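Progress report to the Flosier Fund
Reusable Drinkware in Shared Workspaces, Wornside site
Reporting period ending in January
Prepared by Raquel Caldeira, project lead

1. Work completed

The grant supports the replacement of single-use cups and bottles in the shared rooms at Wornside. During this period, 200 reusable cups were purchased from Delora and distributed to 8 rooms. Rui Moreira oversaw delivery and labeling. Two additional rooms, included in the original plan of 10, will receive their cups once the storage shelves have been fitted.

Table checks began in the first month. Staff record which drinkware is in use and note its condition. Disposable items remain in circulation alongside the new cups, and both are entered in the log.

Drinkware on the white table, Wornside:

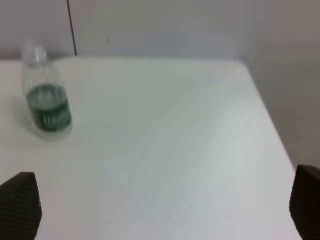
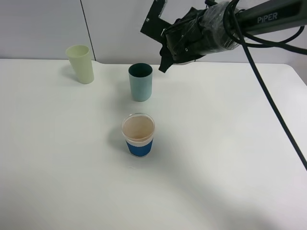
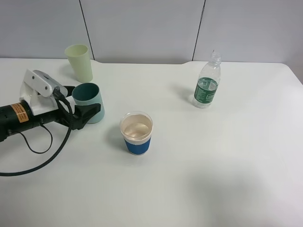
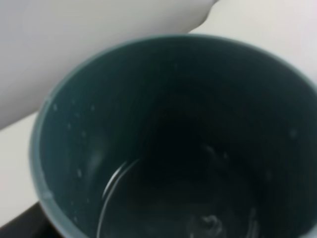

2. Findings to date

Uptake has been strongest in rooms located near a sink. Users in the more distant rooms report that they still bring bottled water or take paper cups from the vending area. Shahnaz Khan has collected written comments from all participating rooms, and the most frequent request is for a drying rack. Several users also asked for lids, an item not covered by the present budget.

Washing arrangements need further attention. The agreement with Tuncer provides for one collection each evening, and cups used late in the day have at times been missed. Bujar Yordanov has asked the contractor to move the collection to 8 p.m. A written reply is expected before the next report.

3. Expenditure

Spending on cups and labels is within the approved amount. The shelving line is unspent and will be carried forward. We request the Fund's consent to use part of it for drying racks in 4 rooms. Cristóvão Leitão will submit the revised budget table separately.

4. Next period

Remaining tasks are the fitting of shelves, delivery to the last two rooms, and a second round of user comments. Table checks will continue on the present schedule.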